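# Prurkell hand gripper, unit 54: setup and care

This README is for the people who take the unit out of the case and bring it back. It describes how we prepare, check and repair it. The software for the recordings has its own README in the folder `ingest/`.

Written by Zoi Koutsoukos. Corrections from Nigel Ellwood and Zulema Fuentealba are included. Last full check of the text: May 13, 2020.

## What is in the case

- the gripper with handle and ribbed body
- one spare pair of finger pads, blue
- a small bag with pivot pins (silver) and retaining clips
- hex keys 1.5 and 2, in the lid
- lint roller and a soft brush
- the paper log

If the spare pads are missing, please write it in the log before you leave. Leanne Bunting orders new ones from Costello and the delivery is slow.

## Before every session

1. Open and close the fingers ten times by hand. The movement must be even on both sides. If one arm arrives before the other, go to "Pivot pins" below.
2. Look at the pads from the side. A pad with a lifted corner catches on knitted fabric and must be changed.
3. Wipe the lens with the dry cloth only. Do not use the pad cleaner on it, it leaves a film.
4. Make the zero point: fingers fully closed, hold the trigger button until the light is steady. The reading in the tool `gripcheck` should be between 0 and 3.
5. Open fully. The reading should be 197. If it is lower than 190, the linkage is dirty or a clip is in a wrong position.
6. Write both readings in the log, also when they are good.

## Work with clothes

Most of the hours of unit 54 are folding on beds and sofas, so the notes in this part are longer than the others.

Start with the fingers open and come to the fabric low. For a sweatshirt, the hem goes up toward the neckline first, and then you correct the edge. The hem band is thick and gives a good hold. Printed letters are more slippery than the plain fabric, so do not pinch in the middle of a big print if you can reach a seam.

Fluffy blankets are the difficult surface. The pile comes between the pads together with the garment, and then you lift both. Keep the pads almost parallel to the bed and close slowly. After a session on such a blanket, clean the linkage even if it looks clean.

Direct sun on pale fabric is also a problem for the exposure. We keep it locked at the value which Sandra Birkett found in August, and we do not change it between the garments of one session.

A white sweatshirt on a pink blanket, with the hem already turned up and the two pads spread, the left one over the lower fold: 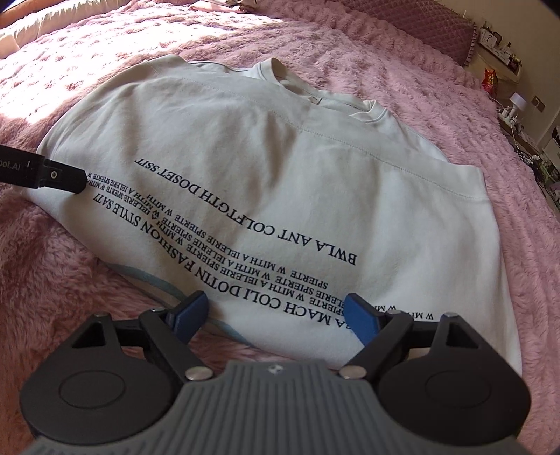 ## After the session

- Brush the two linkage arms from the center to the outside. Never from the outside to the center, because then the fibers go under the pins.
- Roll the pads one time with the lint roller.
- Put the gripper in the foam with the fingers half open. Closed pads stick together when the case stays in a warm car.

## Pivot pins

The pins where the arms meet the body carry the most load. We look at them every 100 sessions and replace them at 1,000, together with the clips.

To replace a pin:

1. Disconnect the cable.
2. Remove the clip with the flat tool. Hold a finger over it, it jumps.
3. Push the pin out from the back. If it does not move, stop and ask Zulema. Two arms were bent with a hammer already.
4. Clean the hole with a dry cotton stick. No oil. Oil collects fibers and after one week the arm moves worse than before.
5. Insert the new pin and the new clip, then make the zero point again.

## Changing the pads

Always change both. A new pad with an old one gives a reading that is wrong by a small amount, and `gripcheck` does not notice it. Press each pad for one minute and wait until the next day before use.

## Known problems

| Problem | Cause | What to do |
|---|---|---|
| Open reading jumps | Loose connector at handle | Seat it again, fix with tape |
| Fingers click when closing | Fibers at the pin | Brush, then check the clip |
| Light blinks two times | Zero point lost | Repeat step 4 |
| Right arm is slow | Not clear yet | Send to Zemwood bench, with the log |

The last one was seen only on this unit. Nigel has the open ticket.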